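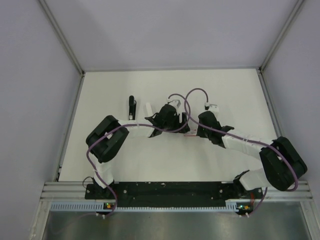

Wanted: 79 people who hate chores

Can two arms on a bench put your small stuff away yet? I say not quite – come to Gristholm and prove me wrong! You boss the arms through a tidying job, I take notes, you get $52. No experience needed. Write to the Sulen desk by 8 October 2018.

200 shares | 2 comments

"Does it do socks?"
"Signed up, my mom too!"

We use cookies. OK
Get the Sulen newsletter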